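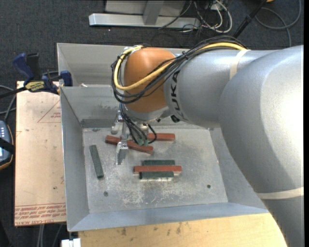
Nadja Kälin さんの投稿:

プロテインAカラムの洗浄後ブランクについて教えてください。うちでは Jendeck の樹脂を 400 mL のカラムに詰めて、抗体の捕捉に使っています。開発段階の運転なので、同じ樹脂を複数のロットで使い回しています。

毎サイクル後にアルカリで定置洗浄をして、10 サイクルごとに何も載せないブランク運転を入れ、溶出画分に残った抗体を測っています。最初のブランクでは検出限界以下でした。ところが次のブランクで、溶出位置に小さいピークが出ました。UV で見える高さで、濃縮して電気泳動にかけると重鎖と軽鎖の位置にバンドがあります。動的結合容量はほとんど落ちていません。

洗浄液の濃度を上げればよいのか、接触時間を延ばせばよいのか、判断がつきません。樹脂の説明書には推奨範囲が書いてありますが、幅が広くてどこを選べばよいか分かりません。濃度を上げるとリガンドが早く傷むという話も聞くので、むやみに上げたくありません。

もう一点、上司からは樹脂を詰め直すように言われています。詰め直す前に見ておくべきことがあれば教えてください。カラム本体と配管は Amside の装置です。データの記録は Dodia を使っています。

（引用ここまで）

Nadja さん、皆さん

Bláthnaid Fahy です。昨年、似た症状で時間をかけて調べたことがあるので、そのときの順番で書きます。長くなります。

先に結論に近いことを書くと、私なら濃度も時間もまだ変えません。詰め直しもしません。ブランクで出たピークが樹脂から来ているのか、樹脂以外から来ているのかを分けるのが先です。詰め直すと、この区別をつける材料がなくなります。

1. カラムをはずしたブランク

カラムをバイパスして、ブランクとまったく同じ手順を流してください。平衡化、洗浄、溶出、再生まで全部です。流路だけでも抗体は残ります。残りやすいのはサンプルポンプの入口側、サンプルラインの分岐、使っていないバルブのポートです。私たちの場合、原因の半分はサンプル入口の切り替えバルブでした。定置洗浄の手順でそのポートに洗浄液が行っていませんでした。手順書にはポートを洗うと書いてあるのに、メソッドの方では飛ばされていました。

Amside の装置はバルブの割り当てをメソッドごとに持つので、古いメソッドをコピーして作った場合は確認した方がよいです。ログの中で各ポートが開いていた時間を見るのがいちばん早いと思います。Dodia に記録があるなら、バルブ位置の項目を出力の対象に入れておく必要があります。うちの設定では初期状態で外れていました。

バイパスではカラムによる濃縮がないので、ピークの形では比べられません。溶出に当たる区間を全部集めて、総量で比べてください。

2. 画分の測り方

UV だけで判断するのは勧めません。酸性の溶出バッファーに切り替わるところでは、緩衝成分が変わるだけでベースラインが動きます。Nadja さんのところでは電気泳動でバンドが出ているので、少なくとも一部は本物だと思いますが、量の議論をするなら ELISA か、それに代わる定量法が要ります。

注意する点が二つあります。一つは、集めた画分をすぐに中和することです。酸性のまま冷蔵庫に置いた画分で測り直したら、値が下がったことがあります。容器への吸着だったのか、凝集だったのかは最後まで分かりませんでした。もう一つは、漏れ出たプロテインAが測定を邪魔する場合があることです。抗体の量が極端に少ないブランク画分では、相対的に効いてきます。測定キットの希釈液を変えて値が動くかどうかを見れば、だいたい見当がつきます。

外注するなら、私たちは Ngcobo に出しました。残留抗体と漏出リガンドを同じ検体で見てもらえます。検体の中和条件を先に聞かれるので、依頼書に書いておくとやり取りが一往復減ります。

3. ブランクを続けて二回流す

カラムをつないだ状態で、ブランクを二回続けてください。間に定置洗浄は入れません。

二回目の溶出量が一回目より大きく下がるなら、溶出条件で外れるものが残っていただけです。この場合は、溶出後のストリップの工程を見直す方が効きます。もっと低い pH の酸を流してから洗浄に入る、という一般的なやり方です。

二回目も同じくらい出るなら、樹脂の中で固まったものが少しずつ出てきているか、流路のどこかに溜まりがあります。1 の結果と合わせれば、どちらかは絞れます。

その次に、定置洗浄を入れてからもう一度ブランクを流します。洗浄で増えることもあります。アルカリで固着物がほぐれて、次の溶出で出てくるためだと理解しています。増えたからといって洗浄が悪いとは言えません。私たちは最初ここを読み間違えて、洗浄の濃度を下げる方向に一度行ってしまいました。

4. 溶出直後にアルカリを入れていないか

手順の並びも見てください。酸性の溶出バッファーが残っているカラムに、そのままアルカリを流すと、境目で中和が起きます。抗体が濃く残っている状態で pH が急に等電点の付近を通ると、その場で析出することがあります。析出したものは樹脂の上側とフリットに残ります。

私たちは溶出のあとに酸のストリップ、次に中性のバッファー、それからアルカリという順番にしました。中性のバッファーを入れる分だけ時間は延びます。タンクの口が一つ足りなくなったので、平衡化用と同じバッファーを共用にしました。

5. 流す向き

定置洗浄を上から下だけで流しているなら、下から上に変えるか、両方を組み合わせることを検討してください。汚れは入口側に溜まります。上から流すと、入口に溜まったものを樹脂の全長に通してから出すことになります。

ただし、充填の状態が悪いカラムで急に逆流させると床が動きます。流速は普段より落としてください。逆流の前後で HETP と非対称係数を測っておくと、あとで比べられます。Amside のカラムは上下の流路の構造が同じなので、逆流自体は問題ないはずです。

6. 洗浄の濃度と時間

ここまで見て、やはり樹脂側だとなったら、初めて洗浄条件を動かします。私なら時間を先に動かします。濃度は最後です。

時間を延ばすときは、流しっぱなしにする必要はありません。カラムの中が洗浄液で置き換わったところでポンプを止めて、静置して、また流す、で足りました。洗浄液の使用量は増えません。置き換わったかどうかは導電率で見ます。カラム出口の導電率が洗浄液の値に届いて平らになってから、接触時間を数え始めてください。ポンプを始動した時点から数えると、実際の接触時間は書類より短くなります。400 mL のカラムだと、この差は無視できません。

濃度を上げる場合は、捨ててもよい小さいカラムで先に試してください。同じロットの樹脂を詰め、フィードは実物を使います。モデル抗体で載せると汚れ方が違います。宿主由来のタンパク質や脂質、DNA が混ざっているから汚れるので、きれいな抗体を何回載せてもあまり汚れません。

7. 結合容量が落ちていないこと

これは安心材料としては弱いです。私たちのときも容量は最後まで落ちませんでした。9 サイクル目の容量は初回と区別がつかず、それでもブランクには抗体が出ていました。リガンドが傷んでいないことと、洗えていることは別々に確かめる必要があります。

容量よりも早く動いたのは、溶出ピークの後ろ側の裾と、差圧でした。裾が長くなる方が先で、差圧の上昇はそのあとです。Dodia に過去の運転が残っていれば、溶出の後半だけを重ねて表示してみてください。縦軸を拡大しないと見えません。

8. ブランクの頻度

10 サイクルごとというのは、寿命試験の最初としては粗いと思います。最初のブランクと次のブランクの間のどこで変わったのかが分かりません。その間にフィードのロットが変わったなら、それが原因かもしれません。回収日の遅い培養液や、細胞の生存率が下がったところで回収したものは、樹脂が明らかに汚れます。

全部のサイクルのあとにブランクを入れるのは無理でも、フィードのロットが変わる前後には入れておくことを勧めます。私たちは今そうしています。清澄化のあとの濁度も一緒に記録しておくと、あとで助かります。

9. 詰め直しについて

上司の方には、1 と 3 の結果が出るまで待ってもらえるよう話してみてください。バイパスのブランクと連続のブランクは一日で終わります。

それでも詰め直すことになったら、樹脂を出すときに上、中、下の三か所から分けて取ってください。スラリーにして混ぜてしまうと、どの高さに汚れがあったか分からなくなります。取った樹脂は保存液に入れて冷やしておけば、あとで煮て電気泳動にかけられます。フリットも捨てずに取っておいてください。うちではフリットの方が樹脂より濃いバンドを出しました。

製品間の切り替えに同じ樹脂を使う予定があるなら、話は変わります。残留の許容値を先に決めないと、いくら下げればよいのか決まりません。同じ抗体の中で使い回すだけなら、次のロットの収量や品質に響かない範囲を自分たちで決めて、根拠を書いておけばよいというのが私の理解です。規制側の解釈については、もっと詳しい方がこのリストにいると思うので、間違っていたら直してください。

最後にいくつか質問です。

・今の洗浄で、カラム出口の導電率が平らになってからの時間は何分ですか。
・保存液は何を使っていますか。運転の間が空いたとき、保存前にも洗浄していますか。
・ピークが出たブランクの直前のフィードは、それまでと同じ培養ロットですか。
・ブランクのピークは、通常の溶出ピークと同じ保持容量ですか。少しでも後ろにずれているなら教えてください。

私は水曜日は終日現場にいるので、返事はその翌日になります。クロマトグラムはリストに添付すると容量制限ではじかれるので、数値を本文に貼るか、直接私宛てに送ってください。分かったことはこちらでまとめてリストに戻します。

Bláthnaid Fahy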